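Flasness opens mentoring scheme to smaller employers

Saturday, November 30, 2024

Training provider Flasness has opened its workplace mentoring scheme to firms with fewer than 90 staff. Until now the scheme was only offered to larger employers.

Each new starter or newly promoted supervisor is paired with a mentor from another department. The pair meet for 30 minutes every 2 weeks, and line managers do not attend. Mentors complete a one-day course before their first meeting - at the employer's own site or at the Flasness office in Plilthorpe.

A pilot began in September with staff at Nyitrai and Dinach. In all, 153 employees took part, most of them in their first year in the job.

"Small firms told us they wanted mentoring but had no one to set it up," said Vilmos Vass, head of programmes at Flasness. "We now do the matching and the paperwork for them. They still choose who the mentors are." 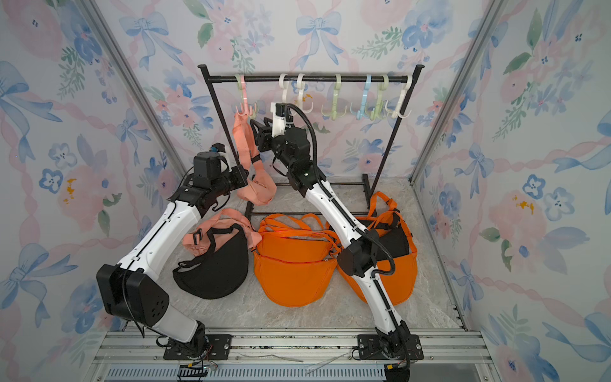
Clothes rack and bags against a floral backdrop.

Places for the spring intake are open now. Employers can apply through the Flasness website or ask for a printed form - one form covers all sites.

Ends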